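The Town That Mails Its Apples
Last updated August 19, 2021

Tayla Donnelly can tell you which tree your apple came from, and she will, at length, if you let her. I let her. It was the best morning I've had in months!

Her orchard sits above Rerbridge, on a slope too steep for a tractor, and it holds 200 old varieties that most of us will never see in a store. There are russets that taste of pear, and a lumpy yellow one called the Dingate that keeps until April and only gets sweeter.

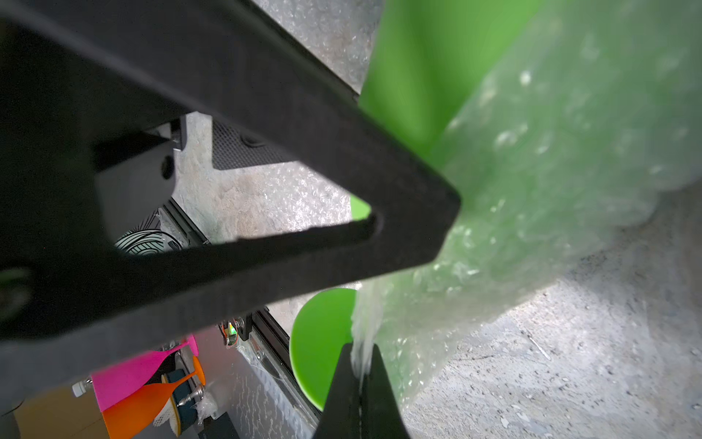

The Dingate nearly vanished. Darcy Sheehan, who grew up next door, found 2 trees behind a collapsed barn and took cuttings home in a damp towel. Every Dingate on the hill comes from those cuttings - and they all lean slightly east, just like the parents.

Fall is when the place really wakes up. Last season 3,000 apples left Rerbridge by mail, one small box at a time, to people who wanted to taste what their grandparents ate.
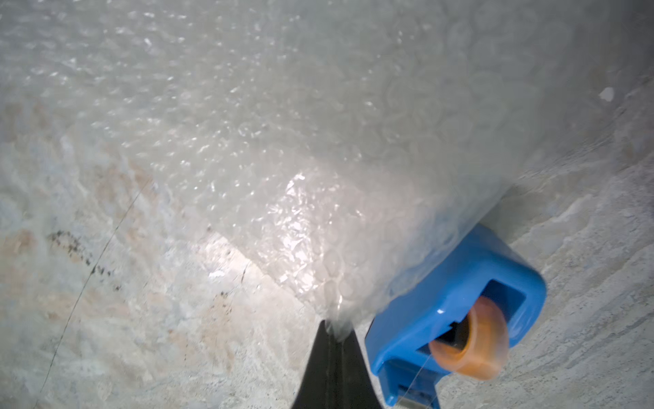

Donnelly's advice for eating them is simple: wait. A Rana picked in the fall is sharp enough to make your eyes water, but leave it in a cool room for a few weeks and it turns rich and almost spicy. I ate mine on the drive home, core and all, and I'd do it again.

Related
Walking the Bukum hedgerows
Cider without a press
Grafting your first fruit tree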